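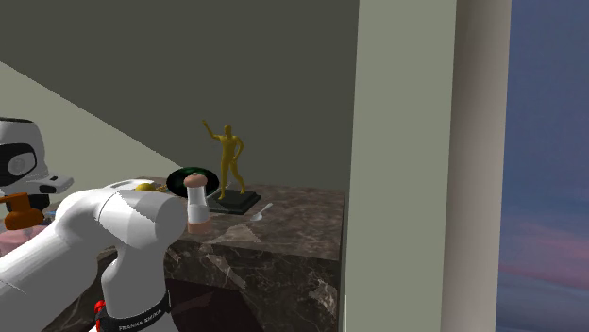
Posted by Haris Memon, Section Moderator
1 January 2025
Fairweather Household Repair Forum > Furniture > Clamping and Adhesives

Subject: Regluing loose chair rungs, proposed revision to the member guide

Members are invited to comment on the revised guidance for regluing loose rungs on kitchen and dining chairs. The present text dates from October and has drawn several objections, chiefly to the section on clamping.

The proposed wording is as follows. Old glue is to be scraped from both the rung and the socket before any new glue is applied. Yellow wood glue is to be spread in a thin coat on both surfaces. The legs are then to be drawn together with a band clamp or a length of webbing with a buckle, and the chair set on a flat surface and checked for rocking before the glue takes hold. The clamp is to remain in place overnight.

Please keep replies to the wording of the guide. Questions about a particular chair should go in a separate thread.

Haris Memon

plunlow_bench wrote:
I support the revision, with one reservation. "Overnight" is too vague for members who work in unheated garages. My bottle of Drotex calls for a room temperature of at least 65 degrees, and I would ask that the guide tell readers to follow the label on whatever glue they use.

mrs_tillery wrote:
I must object to the webbing. A strap with a plain buckle can't be tightened evenly, and on a painted chair the buckle will mark the finish. The guide should require a proper band clamp with corner pieces.

Poka wrote:
With respect to the previous member, that requirement would shut out a good many readers. I have used luggage straps on kitchen chairs for years with a folded dish towel under the buckle, and the finish was not harmed. A loop of rope twisted with a dowel also serves.

mrs_tillery wrote:
The rope method is how my late father's chairs came to be crooked. I would accept the strap if the towel is written into the text. I do not accept the rope.

oldgrain85 wrote:
Neither of you has addressed the scraping. Most of the failures I see come from new glue laid over old. Warm vinegar on a cotton swab will soften hide glue, and the socket must then be left to dry fully. I'd also caution against sanding the rung to a clean white surface, as it will end up too small for the hole.

plunlow_bench wrote:
Seconded as to the sanding. A rung that is already undersized should be wrapped with a thin wood shaving, glued on.

Haris Memon wrote:
Thank you all. The draft will be amended in these respects: the clamping time will refer to the glue label, padding will be required under any buckle, and a warning against heavy sanding will be added. The rope method will be listed as an alternative, with Mrs. Tillery's objection noted beside it.

Poka wrote:
Agreed.

mrs_tillery wrote:
I would like it recorded that I asked for it to be left out.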